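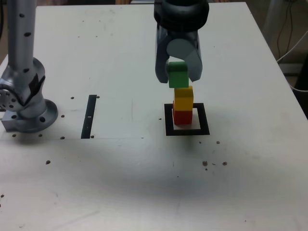 작업노트 / 블록 쌓기 / 1월, 오후 2시 조금 넘어서 시작

오늘은 드디어 색 블록이다! 지난번까지 원통만 붙들고 있느라 다들 지쳐 있었는데, 상자를 여니까 방 분위기부터 달라졌다. 나만 그런 게 아니라 Kirsten도 하나씩 꺼내서 손바닥에 올려 보고 난리였다. 빨강, 노랑, 초록. 칠이 두껍지 않아서 모서리가 살아 있고, 면끼리 맞대면 느낌이 참 좋다 (이건 만져 봐야 안다).

쌓는 순서는 아래부터 빨강, 노랑, 초록으로 정했다. I-hsuan이 초록을 맨 아래에 두자고 했는데 막상 손으로 해 보니 빨강이 밑에 있는 게 눈에 훨씬 잘 들어온다. 검은 사각 테두리 안에 빨강을 놓으면 경계가 또렷하게 보여서 멀리서도 위치를 읽을 수 있다. 흰 바탕, 검은 선, 빨간 면. 이 조합 정말 마음에 든다.

사각형 안에서 어디에 놓을지도 얘기가 길었다. 정중앙에 놓으면 깔끔하지만 어긋난 정도를 읽기가 오히려 애매하다. 왼쪽 위로 몰아 놓으면 오른쪽과 아래쪽에 흰 여백이 남고, 그 여백 폭만 봐도 밑단이 밀렸는지 바로 안다. Cheuk-hei 아이디어인데 진짜 잘 먹힌다. 다음에도 이대로 갑시다.

손으로 쌓아 본 느낌 메모:
빨강 놓을 때는 편하다. 그냥 놓으면 된다.
노랑은 빨강 위에서 살짝 돌아가기 쉽다. 앞면을 맞추고 나서 옆면을 본다.
초록은 노랑보다 폭이 좁아서 양옆이 같게 남는지 봐야 한다. 앞에서만 보면 꼭 속는다. 나는 두 번 속았다.
셋을 다 올린 다음 상판을 손가락으로 톡톡 쳐 보면 재미있다. 생각보다 잘 버틴다!

상판 얘기도 적어 둔다. 흰 상판에 회색 얼룩이랑 가는 긁힌 자국이 꽤 있다. 자잘한 구멍도 여기저기. 처음엔 새로 깔자고 할까 했는데, 무광이라 블록 색이 번들거리지 않고 그대로 보이는 게 너무 좋아서 그냥 쓰기로 했다. 얼룩은 마른 천으로 닦아 보고 안 지워지면 놔두기. 알코올은 사각형 검은 선이 상할까 봐 보류. Hoi-yan이 구석에서 한번 시험해 보겠다고 했다.

그림자는 좀 더 봐야 한다. 사각형 아래에서 왼쪽 아래로 부드러운 그림자가 길게 진다. 빨강 앞면이 어둡게 느껴지는 것도 조명 탓인지, 칠 자체가 진한 건지 아직 모르겠다. 노랑은 반대로 앞면이 환하고 오른쪽 면만 그늘져서 각이 시원하게 보인다. 셋 중에 입체감은 노랑이 최고!

3시 반쯤부터는 가까이에서 본 색을 비교했다. Lok-yiu가 조도계를 들고 와서 상판 위 두 군데를 쟀는데 창 쪽이 400, 안쪽이 200. 두 배나 차이가 나니 같은 블록이 자리에 따라 달라 보일 만도 하다. 가까이에서 보면 배경은 거의 하얗게 날아가는데 노랑은 끝까지 노랑으로 남는다. 이게 오늘 제일 신났던 부분이다.

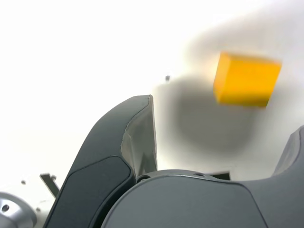
노랑 블록, 근접. 윗면은 금빛에 가깝고 앞면은 주황 쪽. 윤곽은 번졌지만 색은 충분히 읽힘.

윗면하고 앞면 색이 이렇게까지 갈릴 줄은 몰랐다. 손에 들고 볼 때는 다 같은 노랑인데, 기울어지니까 한쪽은 밝은 금색, 한쪽은 귤색에 가깝다. Kirsten 말로는 색 이름을 "노랑" 하나로 적으면 나중에 우리끼리도 헷갈릴 거라고 한다. 동의. 기록지에는 윗면/앞면을 따로 적는 칸을 만들기로 했다. 블록 밑에 깔리는 회색 그늘도 같이 적을 것. 블록 바로 밑이 제일 진하고 가장자리로 갈수록 흰 바탕에 스르르 묻힌다.

색 견본은 Driken 폴더에 있는 예전 표를 찾아서 비교해 보려고 한다. 그 표에 주황 계열이 몇 칸 있었던 걸로 기억하는데 노랑 쪽은 자신이 없다. 없으면 새로 만들면 되지! 종이 견본 오려 붙이는 건 내가 제일 좋아하는 일이라 맡겨만 주시길.

Hiltambridge 쪽에 보낼 정리본에는 순서(빨강-노랑-초록), 사각형 안 위치, 조도 두 값만 넣는다. 상판 얼룩 얘기는 빼도 될 듯. I-hsuan이 블록 모서리 상태도 넣자고 했는데, 그러려면 하나하나 다시 봐야 해서 다음번으로.

다음에 해 볼 것
- 노랑과 초록 순서 바꿔 보기. 좁은 게 가운데 끼면 허리가 잘록한 탑이 되는데, 얼마나 버티는지 너무 궁금하다.
- 빨강을 사각형 오른쪽 아래로 옮기고 여백 읽기가 똑같이 쉬운지 확인
- 안쪽 조도를 창 쪽에 맞춰서 빨강 앞면 다시 보기
- 기록지 새 양식 뽑기 (Cheuk-hei)
- 알코올 시험 결과 여기 밑에 적어 주세요 (Hoi-yan)

정리: 블록은 색별로 나눠 담지 말고 세 개 한 벌로 묶어서 상자에. 흩어 놓으면 꺼낼 때마다 짝을 찾느라 시간이 다 간다. 뚜껑에 "쌓기용"이라고 크게 써 붙였다.

5시 10분, 덧붙임. Lok-yiu가 퇴근 전에 한 번만 더 쌓아 보자고 해서 손으로 세 번 더 쌓았다. 마지막 탑은 앞면도 옆면도 딱 맞아서 허물기가 아까웠다. 초록 올릴 때는 숨 참는 게 확실히 도움이 된다. 내일 아침에 조명부터 만질 것.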